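Keeping Kids' Video in the Open: Household Tips for Tablets and TVs

Posted 12th September by Tamunoemi Nwosu

Most of the trouble with children and online video starts with autoplay. A child picks one cartoon, the next one loads by itself, and a few clips later they are watching something you never would have chosen. The tips below take an evening to set up and very little work after that.

Start with the account. Give each child a separate profile with its own age setting, and keep your own profile behind a PIN. If everyone shares one login, the suggestions get mixed together and a six-year-old ends up with your true crime list. Do this on the TV as well as the tablet. Many TV apps keep their own settings and don't pick up the ones from your phone.

Turn off autoplay on every device. Look under Playback or General in the app's settings menu. Check again after a big update, as the switch sometimes goes back to on.

Turn off search for younger children. They can still watch what you have approved, and you add channels when they ask for them. Watch two or three videos from the middle of a channel's list before you approve it. The first few are often the most polished.

Pick one place in the house where the tablet gets used. The dining table works well in most homes, because somebody is usually walking past. Bedrooms and closed doors are where the long sessions happen.

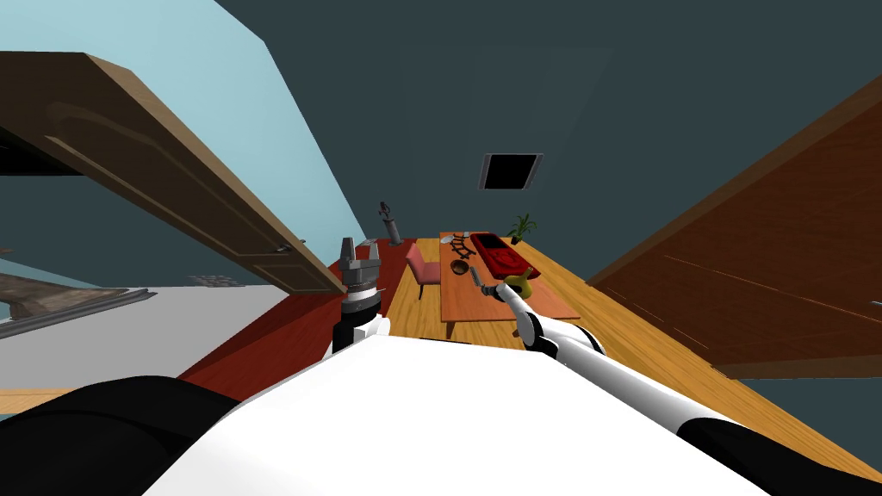
A long wooden table with a red tray toward the far end.

Charge the devices in the same spot every night. A tray or shallow box is enough. Run one power strip to it, label the cables with masking tape, and put phones in there too, including the grown-ups'. We plug ours in at 8 and they stay there until breakfast.

Look at the watch history once a week. Sit with the child when you do it and ask what they liked. If you see a channel you don't know, open it and read the titles. Things to look out for are familiar characters in odd situations, titles that are just strings of popular words, and real children being scared or embarrassed for laughs. Block the whole channel. Blocking single videos takes forever, and the same people will have posted more by the next day.

Use the report button as well. It takes less than a minute. Choose the child safety option if there is one.

Set a timer for shows. We give 55 minutes on weekend mornings and 22 on school days, long enough for one episode. A kitchen timer the child can see causes fewer arguments than a parent calling from another room.

Download a few favorites before a trip so you aren't handing over an open connection in the back seat. Clear them out when you get home or the storage fills up.

Reader tip from Myroslav Harasym: "I changed the PIN in March and wrote the new one inside a cookbook. The kids had worked out the old one from the smudges on the screen. Wipe the screen too."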